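Household Water Use Survey, Final Report
Ronaldo Evangelista
8/30/21

Why this topic. Cirkbridge raised water rates in March and my parents complained a lot, so I wanted to see if people on our side of town changed anything. Short answer: a little. Mostly showers.

Method. Paper survey, 20 questions, dropped in mailboxes on Brelard Street and the two blocks behind it. Got 272 back, way more than I planned for. Typed them all in by hand, took forever. Threw out 5 that were blank or had the same box checked all the way down.

Results. Most people said they take shorter showers now. Lawn watering barely moved, which suprised me. Renters mostly skipped the bill question, makes sense if water is part of the rent. Older houses reported more leaks. Toilets first, then outside faucets. 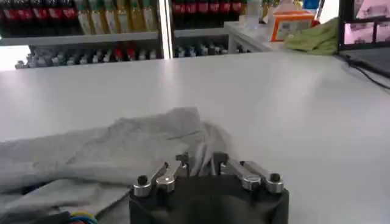
The leak answers were the most useful part I think. A lot of people wrote in the margins. One woman had a toilet running for months and only found out from the bill, which said 1000 gallons over her normal. Food coloring in the tank would have caught it. Should of asked about that directly.

Problems. Everything is self reported. Question 7 was worded badly, "often" means different things to different people. No apartments over on the Lindanura side, ran out of copies.

Next time: ask for actual meter readings, before and after. Fewer questions. Also start earlier.

Sources are on the last page, chart of shower times is in the appendix.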